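Robot Learning Lab
Handout 6: Collecting grasp examples
Stella Rashidi
Revised 11/5/21

Read this before your first collection session. Handout 5 covered the arm's safety limits and you are expected to know them.

6.1 What counts as an example

One example is one grasp attempt. It consists of an image of the bin before the attempt, the grasp pose that was commanded, and a label, 1 or 0. The label is 1 if the part was still held when the arm reached its check height above the bin. A part that slips out on the way up is a 0, even if it was lifted most of the way.

Failed attempts are kept. In March one group deleted theirs, and their model gave almost every pose a high score. They had 607 examples on file before the deletion and had to start over.

6.2 Setup

Work with one bin at a time. Parts start in the near bin and go into the far one. When the near bin is empty, tip the parts back in and let them lie as they fall. Do not straighten them. Parts against a wall or in a corner are harder to reach, and the model needs to see plenty of those.

Check that both bins are clamped before you start. If a bin shifts during a session, stop, note the example number, and recalibrate.
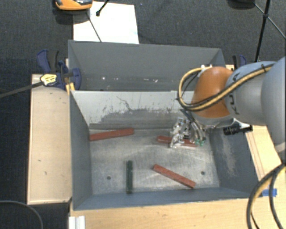

Fig. 6.1. Gripper over a red bar in the near bin. Four bars in the bin, three red and one green.

Look at where the bars lie in Fig. 6.1. The green one stands apart from the diagonal red one, so the fingers have space on both sides. The red bar in the far left corner has one end against the wall, and a pose that is fine in the open may collide there — log the collision as a 0 and add the code W.

6.3 Session plan

Each group collects 200 examples with random poses, then 200 with poses proposed by the model trained on the first set. Keep the two sets in separate folders, named Kistlow and Cirico as in the starter code.

Do not change the lighting between sets. Do not reach into the bin while the arm is enabled.

6.4 To hand in

Both folders, your log sheet, and one page comparing the success rates of the two sets. List every example you excluded and the reason code.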